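**Monday, June 17, 2024. Open day, robot bay at Nurkorgate**

Writing this up the same evening while I still have it all in my head. What a good day! My voice is gone, my feet hurt, and I would do it again tomorrow.

Doors were supposed to open after lunch but there were people in the corridor well before that, so we let them in while the arms were still homing. It made a nice start, as it happens. People love watching an arm find its zero. Note for July: put the homing routine in the program on purpose and let a visitor press the button.

Three stations, as planned:

- **Felletti bench:** stacking and unstacking rigid blocks. Smooth, fast, good crowd-puller by the door.
- **Pultanberg cart:** driving between the taped lines. Lost its map once when the crowd stood too close, recovered after a restart.
- **Soft goods (mine):** zippered bag, open it, deal with what's in it, close it again.

I was nervous about mine. Blocks always look good. Fabric looks like nothing until you've tried it yourself, and I worried that visitors would see a slow arm fussing with a pouch and wander off to the blocks. They didn't! The soft goods table had the longest conversations of the three, and people stayed through whole runs, leaning in and going quiet every time the fingers got near the zipper. One kid kept whispering "go on, go on" to the gripper. I have been doing the same thing under my breath since the winter, so we got along fine.

The part I kept coming back to in my talk was the bag with the zipper only partly open and a container sitting at an angle in the gap. A hand would just shove it in or tug the cloth aside without thinking. With two fingers and a bag that folds whenever you touch it, you have to decide which thing to move first, the cloth or the container, and whichever you pick, the other one shifts too.
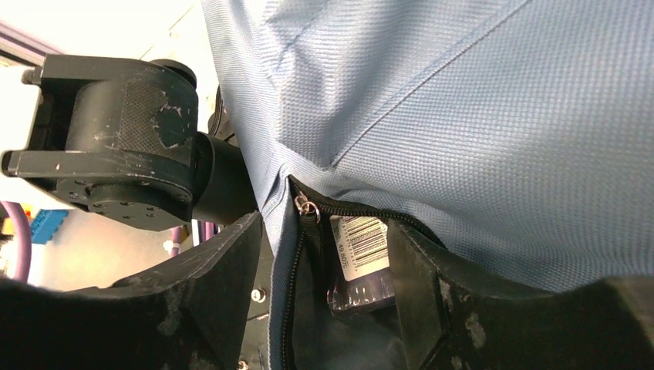

A visitor from the Mathebula group wanted to know why we don't just clamp the bag down and be done with it, and said that on their line everything soft gets pinned flat before a robot is allowed near it. Fair question, and I liked how bluntly it was put. My answer was that pinning works when you know the bag ahead of time, and what we want is for the arm to cope with whatever gets dropped on the table. The reply to that was that it sounded expensive. Also fair. We went back and forth for a good while and I came away with two ideas, one of which is worth a test: press lightly on the far side of the cloth with the closed gripper before going for the rim. Cheap to try. Putting it on the list.

Numbers, for whoever does the summary slide (please copy from here and not from the whiteboard, which has last month's totals on it):

| | |
|---|---|
| Grasp attempts logged before today, all objects | 1,991 |
| of those, on fabric | 781 |
| Live session at my table, minutes | 95 |
| Stops by the operator | 6 |

None of the six stops was a scare. Mostly it was me pausing to answer a question properly, which I think was the right call. The attempts from today are still to be sorted, so they aren't in the table.

Things people asked more than once: does it feel the cloth (no touch sensing in the fingers, it goes by motor current and the wrist camera), does it get better by itself (no, we retrain offline), could it pack a suitcase (I wish), and what happens if you pull on the bag while it's holding on. For that last one I let a couple of people try, at low speed with my hand on the stop. Huge hit.
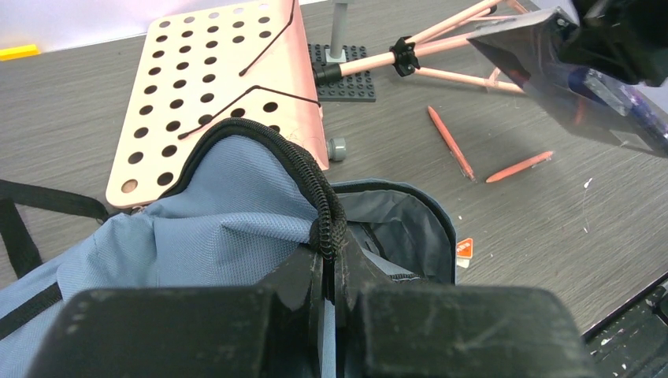 Rim grasps deserve a section of their own, because they were the star of the afternoon. Going for the middle of the cloth gets you a fistful of wrinkles and no idea where the opening is. Going for the edge gives the arm something it can follow. I used to explain this with a sketch and people would nod politely. Today I just pointed at the gripper closed on the rim, with the ribbed zipper teeth running right down to the fingers and the gray lining open beside them, and they got it on the spot. I also talked about clutter there, with the bag lying over a corner of the pink perforated board and the two pencils loose on the table to the right. Several people had assumed we need a bare surface. We don't, though dark table plus dark lining is still our worst combination for finding the far lip of the bag.

To do before the July session:

- [ ] Try the light press before the rim grasp
- [ ] Lower the monitor, the smaller kids couldn't see the wrist view
- [ ] Wider tape line for the Pultanberg cart
- [ ] Ask Felletti side to swap places with me for one hour, soft goods by the door
- [ ] Second stop button on a longer cable
- [ ] Back up today's logs (started, running overnight)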